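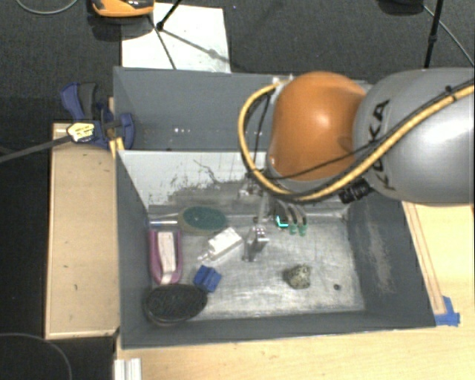 Storage bins (also totes, tubs, stacking boxes) are open or lidded containers used for keeping and moving small goods in homes, shops, schools and workplaces. Older than the word suggests. Baskets, crates and clay jars did the same work for a very long time, and the modern bin is mostly a crate with smooth walls. Most are rectangular, so they sit side by side on a shelf. Color is usually plain, and an open gray bin holding a mix of household objects, a white bottle among them, is a common enough sight on any storeroom shelf. Lids are often sold separately, sometimes under a different part number, which causes trouble when ordering.

Names

In American use "bin" tends to mean an open box and "tote" one with a lid or handles, but sellers mix the two freely. "Tub" is usually deeper. In Britain "bin" on its own is mostly taken to mean a trash can, so catalogs there say "storage box" or "container". The Posthorpe catalog, printed for many years for small stores and school supply rooms, got around this by calling everything a "carrier", including items with no handles at all. The word didn't catch on elsewhere. See also: crate, hamper, trug.

Early types

Before molded plastic, choice was between wicker, wood, sheet metal and heavy cardboard. Wicker light but snags. Wood lasts but is heavy even empty, and holds smells (onions, fish, lamp oil). Sheet metal bins with rolled rims were common in hardware stores for nails and bolts, often tilted forward in a rack so the customer could see in. Cardboard with a lacquered surface was used in offices and mills and survives badly, mostly in attics.

The tilted rack deserves more than it gets here. It let one clerk watch a whole wall of loose stock. Some stores kept the same racks through three or four changes of owner, and the labels on the front, pasted one over another, are now of some interest to local historians.

Molded bins

Plastic bins came into wide use after the middle of the last century. They could be made in one piece, washed, and nested when empty. Nesting needs sloping walls, and sloping walls waste space when the bins are stacked full, so makers have gone back and forth on the angle ever since. Koubek, a family firm that began with bread trays, sold a bin with 8 degrees of slope and a turning lip: one way round it nested, the other way it stacked. Bakers already knew the idea from their trays. The lip was prone to cracking in cold weather and was thickened in the second version.

Skitora followed with a straight-walled bin for shelves only. It does not nest at all. Empty ones take up exactly as much room as full ones and this was a regular complaint from schools, which have to put everything away in summer.

Sizes

No single standard for home use. Trade bins mostly follow pallet sizes, home bins follow shelves and closets, and the two rarely match. A bin sold as "medium" by one maker can be larger than another maker's "large". Buyers are generaly advised to measure the shelf first and then the outside of the bin, including the rim. Inside measurements are the ones printed on the label in most cases.

Sorting

There are two main habits. The first is one kind of thing per bin: all batteries, all string. The second is by task, so that a bin for hanging pictures has the hammer, the hooks, the wire and the level in it. The first is easier to count and restock. The second is quicker in use but means owning several of the same tool.

Janka Kollár, in her short guide to household storage, argues for a third kind, the mixed bin, kept on purpose and emptied on a set day. Her reasoning is that every home makes one anyway, in a drawer or on top of the refrigerator, so it may as well have walls. She suggests November, before the holidays bring more in. The guide had a first printing of 1,000 copies and a second of 4,000. It has 23 drawings, all of bins, several of them the same bin from another side.

Labels

Paper tags, tape, slots for cards, chalk paint. Card slots are the most durable but only come on trade bins. Tape leaves glue. Label the short end, as that is the end that faces out on most shelves, and label the bin, never the lid. Lids get swapped.

The Tesa bin, a shallow type sold to craft stores, had a clear front panel in place of a label. Worked well for yarn and buttons, less well for anything in a bag. Copies are still made under other names.

Care

Warm water and dish soap for most plastics. Rough pads scratch the surface and the scratches hold dirt. Sun makes some plastics brittle, in particular on porches and in rear windows of cars. Cracked corners can be patched from the inside but a patched bin shouldnt be stacked under a heavy one. Wicker is brushed dry. Metal bins rust first at the folded seam along the bottom, where water sits after washing; store upside down until dry.

Related articles

Bread tray. Card slot. Milk crate. Pallet. Shelf. Wicker.

This article needs more on metal bins before plastic, and a source for the lacquered cardboard. Last edited Sat 16 June.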